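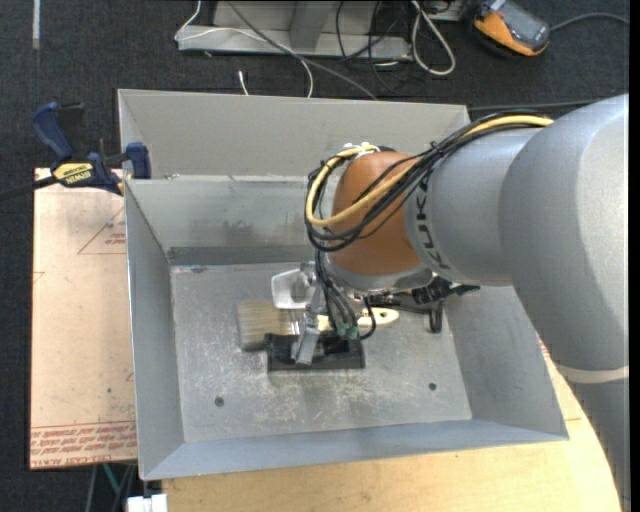

About Neka

Neka writes software for robot arms that pick mixed items out of bins. We are based in Novville and we do not build robots. Our customers already have an arm and a gripper, or are about to buy them, and they need something to decide where the gripper should go and how the arm should get there.

The company was started by Pádraig Ó Gríofa and Liam Flanagan. Pádraig had been writing motion planners for packing lines and Liam worked on depth cameras. Both had spent too long on the same fault: the camera side and the planning side each kept their own idea of where the bin walls were. Our first product, Sareo, keeps one model of the bin and both sides use it.

Sareo takes a depth image, proposes grasps, throws out any that would put the wrist or the cables into a wall, and plans a path for the ones left. It is not trained on a fixed parts list. Hand tools, brushes and clamps are a large part of our testing because they are long, thin and tend to lie across one another. The test set has 204 items and we add to it when a customer sends us something that fails.

Rotich is the newer tool. It records each pick attempt along with the plan behind it, so an engineer can step through a bad one at their desk. It stores up to 720 hours of logs on a standard controller PC. Many customers use it without Sareo, and that is fine with us.

There are 16 of us. Most are software engineers, and 3 work full time on the test cells. Everyone who writes planning code also runs it on a real arm before it is released.

We put out a new version of Sareo every October, with fixes in between. Support is handled by the people who wrote the code. If you want to know whether our software will run on your cell, send us the arm model, the gripper drawing and the inside measurements of your bin.

Page last updated 2026-07-27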